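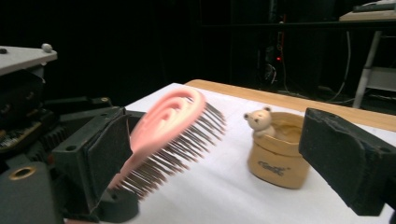

Un cepillo rosa de púas metálicas, en movimiento.

En defensa de las cosas que andan por medio

19 de agosto de 2025

Mi cuñada ha tirado el costurero de su abuela. Bueno, tirado no, lo ha "dejado ir", que es como se dice ahora. Me lo contó por teléfono con una voz ligerísima, como de recién salida del spa, y yo le pregunté por los botones. ¿Qué botones?, me dijo. ¡Pues los botones, mujer! Los sueltos, los de nácar, el verde enorme que no era de ningún abrigo conocido y con el que jugaron a las tiendas tres generaciones de críos.

Llevo desde entonces dándole vueltas y hoy vengo a quejarme. Creo que se nos ha ido la mano con lo de ordenar. Yo misma caí, eh, no hablo desde ninguna atalaya. En marzo me apunté a un curso en línea de una cosa llamada Método Flevetar (doce vídeos, una chica encantadora vestida de beige) y me pasé dos semanas vaciando armarios. La primera norma decía que en casa no debe haber ninguna superficie con más de 2 objetos. La segunda, que si llevas un año sin usar algo, fuera. Y la tercera era comprarse las cajas, claro. Las cajas de Saltuven, a juego, con tapa. Me gasté 240 euros en cajas para guardar menos cosas, y todavía me escuece escribirlo.

A ver, que entiendo el atractivo. Entrar en la cocina y ver la encimera despejada da una paz tremenda, como media hora. Luego hay que cenar. Y resulta que el abrelatas está en una caja, dentro de otra caja, con la tapa mirando hacia la pared porque las etiquetas "ensucian visualmente". La batidora vive en el altillo. El aceite, detrás de una puerta sin tirador que hay que empujar con la cadera justo en el punto exacto. Yo cocinaba mucho mejor cuando mi cocina parecía un mercadillo. 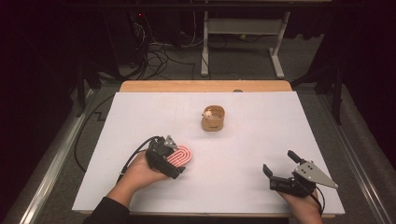
El vasito marrón claro con su etiqueta, sobre el tablero blanco.

Hay una idea de fondo que me molesta más que lo de las cajas, y es que las cosas tengan que ganarse el sitio. Que cada trasto deba pasar una entrevista: ¿me sirves?, ¿me alegras?, ¿pegas con el sofá? Pues mire usted, el imán de la nevera con forma de bota no me sirve, no me alegra especialmente y no pega con nada. Lo trajo mi padre de un viaje del que volvió enfadado. Cada vez que lo veo me acuerdo de él protestando por el precio de los cafés, y eso no hay vídeo de doce minutos que sepa en qué montón ponerlo.

Auður Vídalín, que fue vecina mía muchos años y ahora vive en el norte, tenía el recibidor más lleno que he visto jamás. Paraguas, piedras, mapas, una bocina. Ibas a devolverle un plato y salías una hora después, porque cogías cualquier cosa para apartarla y ella te contaba de dónde venía. Yo he estado en pisos preciosos, dignos de revista, donde al cabo de diez minutos ya no sabíamos de qué hablar. Algo tendrá que ver, digo yo.

Ya sé lo que me vais a contestar, que hay gente a la que el desorden le angustia de verdad, y es cierto, y que en un piso pequeño no cabe todo, y también es cierto. El mío tiene los metros que tiene y no pienso presumir de ellos. Tampoco estoy defendiendo guardar los tiques del supermercado ni vivir entre torres de periódicos. Hablo del jarrón feo. Del peine en la repisa, de las gafas viejas, del cuenco donde acaban las llaves, las monedas y una pila que no sabemos si funciona (ese cuenco, por cierto, es el objeto más útil de mi casa y el método lo prohibía expresamente).
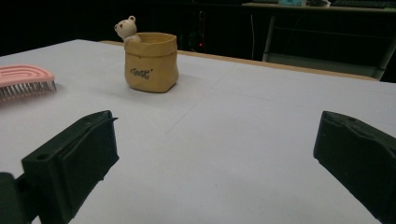

Y luego está el asunto del dinero, que en estas conversaciones siempre se queda fuera. Para tirar alegremente hay que poder volver a comprar. Mi madre guardaba los tarros de cristal porque los tarros costaban, y guardaba el cordel, y las cremalleras de los pantalones rotos. Cuando se me estropeó la cremallera del bolso bueno bajé a su trastero, encontré una casi igual y me ahorré el arreglo. Si la hubiera dejado ir, como mi cuñada, ¡a ver quién me devuelve la cremallera!

También me fastidia que hayamos convertido la casa en una cosa para enseñar. Los niños aprenden a no dejar el puzle a medias en la mesa, porque por la noche la mesa tiene que estar lisa. ¿Para quién? Un puzle a medias es una invitación. Pasas, colocas una pieza y sigues con lo tuyo – en casa de mis tíos tardábamos un mes en acabar los grandes y comíamos en la otra punta, apretados, pasándonos el pan por encima del cielo sin terminar.

Así que he deshecho casi todo. Las cajas de Saltuven las tengo en venta y de momento solo me ha escrito un señor que quería las tapas. La batidora ha vuelto a la encimera. El imán sigue en su sitio, torcido. Y a mi cuñada le pregunté, con mucho tacto, a qué contenedor había ido el costurero; me dijo que lo había llevado a una tienda de segunda mano, a dos calles de su casa. Voy mañana a primera hora. Si el botón verde sigue dentro, me lo traigo, y ya veré dónde lo pongo.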